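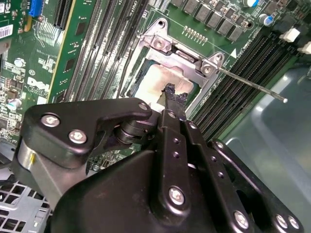 Dell board, green, socket near the middle.

28 November 2025

Thermal paste day! Or the first of several, by the look of the box. The Flerholm order finally came in (it was supposed to be here back in May, and I had pretty much given up on it), so I've now got their gray stuff, a tube of Cullix and the end of the old Dilorer tub that lives in the drawer with the isopropyl. I want to settle on one paste for the shop and stop having this argument every time somebody opens a machine.

First, housekeeping. The Dilorer tub had separated again, with a puddle of clear oil sitting on top and something like modeling clay underneath. I stirred it for ages with a coffee stick and it came back to a decent texture, but I don't love it. If you open it, put the lid on properly – it has to click twice. I've written the date on the lid in marker so we can see how long it takes to split this time.

Spread tests were on glass, as usual. One blob in the middle of a microscope slide, second slide on top, the brass weight on that, then leave it alone for 57 minutes while I catch up on invoices. (It was going to be an hour, but the phone rang and I was standing there anyway, so I kept it at 57 for all of them to be fair.) Cullix went out beautifully, a nearly perfect circle with hardly any bubbles. Flerholm was slower and left a fat ridge in the middle. I tried it again with the slides warmed on the radiator first and it behaved much better, so I suspect the tube was just cold from sitting in the delivery van.

Dilorer did what Dilorer does. Lumpy on one side, runny on the other.
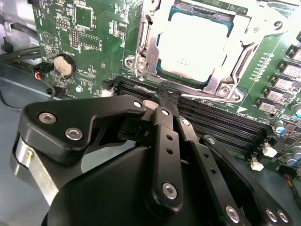 CPU under its load plate, memory slots just below.

Then cleanup, which I timed out of pure spite. Cullix wipes off with one pass of isopropyl and a coffee filter. Flerholm smears like crazy and gets under your fingernails, and I found a gray thumbprint on my mug later (and one on the light switch, sorry, I'll get it). It did come off in the end with three wipes and some bad language. The citrus cleaner is quicker on it but leaves a film, so you have to go over it with alcohol anyway and you've gained nothing.

Cost, for whoever does the next order: Ratanaporn want 105 for the box of Cullix tubes and 100 for the same size box of Flerholm. For a difference of five I'm not going to scrub gray off my hands all winter. The order reference is 3788 if you need to ring them, and do check whether they still charge extra for the little plastic spreaders, we've got a whole jar of those and don't need more.

Things I still want to try: the bake test, with slides in the little oven overnight and then see which one pumps out or goes crumbly. I was going to start it this afternoon but the oven thermometer is reading all over the place, so that needs replacing first. Also the pea versus the X versus the thin spread, which I know we've all got opinions on – I'm a pea person and will try to be grown up about the results.

Slides are labeled and in the shallow tray by the window. Please don't wash them! The Flerholm ones from the cold tube have a C in the corner, the warm ones a W. We're nearly out of coffee filters too, the unbleached kind, and lint-free wipes.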